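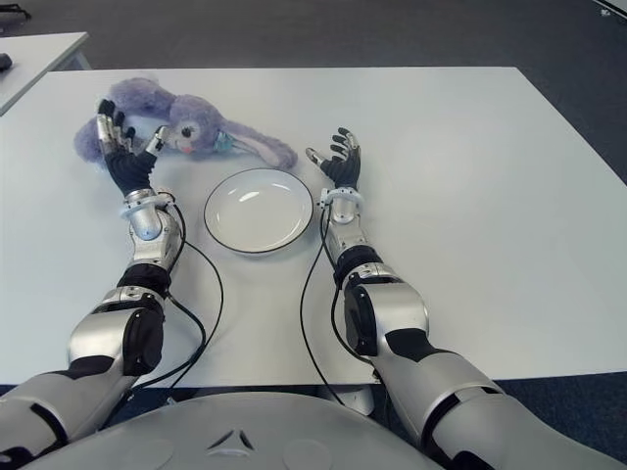 4. Clearing and wiping the table

Do this at the end of each play and snack session, before the Grimton tabletop is folded or moved.

1. Pick up soft toys first. Check each one for crumbs and sticky patches, paying attention to long ears and fluffy tails.

2. Put clean toys in the toy tub. Set soiled ones aside for washing (see section 6).

3. Lift plates straight up with both hands. Dragging them leaves grey marks on the matte finish.

4. Wipe the top with a damp cloth, working from the far side to the front edge. Use no more than 30 mL of Wimska cleaner in a 300 mL spray bottle of water.

5. Leave for 9 minutes, then dry with a soft towel.

Note: Small tags or clips on plush toys can work loose. Check that they are firmly attached before the toy goes back in the tub.

Caution: Do not use scouring pads or bleach. Both will dull the colour of the surface.

Caution: Keep plush toys off the table while the cleaner is wet.

Replacement cloths can be ordered from Jeanine Maes at the Gelley service centre.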